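Bowls, bowls, bowls (and a cupboard update)

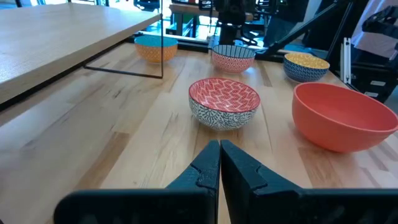 Five from the bowl pile, on the butcher-block table. Patterned red one gets my vote.

Quick one this month, running behind on everything. The kitchen cupboards at Flenholm are finally getting sorted before the September suppers start, and the bowls came first. No two cupboards agreed on where they lived. Soup bowls behind the baking trays, dip bowls in with the mugs, one lot in a box marked CANDLES.

So, new system. Big serving bowls on the bottom shelf, left of the sink. Small ones on the middle shelf, nested, no more than 7 to a stack please, the last stack leaned and we lost two. Anything with a pattern goes in the glass-front cabinet where people can see it. The one with the white leaves (or feathers? opinions differ) on red inside and the navy and gray flowers outside is going front and center. The big plain coral-red one is for salad. Only salad. It was used for paint water once and that was a long afternoon.

We want 36 matching soup bowls for supper nights and we're short. Looked at the Imoline set, nice weight but the rims seem thin. Zoto has a plainer one that stacks better. If you have spares at home in white or cream, bring them in, chips ok if they're not on the rim.

Extras are going on the swap table by the front door. Take what you like, a dollar or two in the jar if you can. Last year's swap brought in about 500 dollars and that paid for the new kettle and most of the tableclothes.

Still missing: the lid to the blue casserole, both soup ladles, and the Åberg cake stand. Check your trunks.

Shelf labels go up next, then glasses. Need a hand with those from 4 pm, bring a marker and som tape. Kitchen door will be open, use the side steps.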